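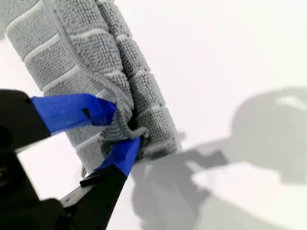 Why not just train the whole thing end to end and throw out the planner, wrote a commenter under my last post, and I've been chewing on it ever since. Fair question! My short answer is that I like being able to open a log and see which part was dumb. My long answer is this post, sorry.

So, the folding stack for Dogar. When I left off I had a planner that picked two corners, a controller that went and got them, and a perception step in between that lied to both of them whenever the cloth wasn't already flat (so, most of the time). It would look at a bunched-up wad and report four corners with total confidence. Four! In a wad!

I spent most of Saturday ripping that out. The new version is allowed to say "I don't know." If the corner scores are too low it hands back a flag, and the planner picks a different move, usually a lift and a spread, and then looks again. Sounds obvious typed out like that. It took me 182 lines and one very long evening, and half of those lines are me handling the case where the flag comes back forever and the arms just keep lifting and spreading till the end of time. There's a cap on retries now. The cap is 2. I tried bigger numbers and all I got was longer logs. 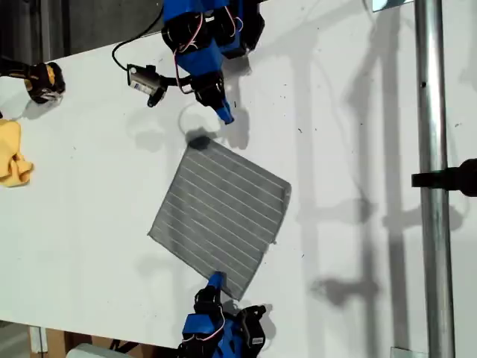
Corner detection is where the rest of the week went. The old code fit a square to the outline and called the corners done, and that falls apart the second an edge is a little wavy or a tip curls over. The gray cloth is a good one to work on, with those thin white stripes running across it, since the stripes give you a direction even when the outline is being difficult. I fit lines to the stripes first, get the angle, and only then go looking for corners near where that angle says they should be. A corner that's rumpled up with a shadow sitting in it, like the top one, still scores low, but now it's low in roughly the right place and the planner can work with that.

The other thing I changed is timing. Both arms used to wait on the same message, and if the perception step ran slow, they'd both start late and not equally late. I moved them onto a shared clock through Miker (our little message layer, which needs a real name) and gave each command a start time 200 milliseconds out. Way less drift between them in the logs. I should have done this in July.

Still broken: the replay viewer. It chokes on anything over 3,000 steps and I have no idea why. The Sirnville branch has my half of a fix if anyone wants to poke at it. Please poke at it.

Next up is plain cloths with no stripes, where my nice angle trick is worth nothing. Wish me luck!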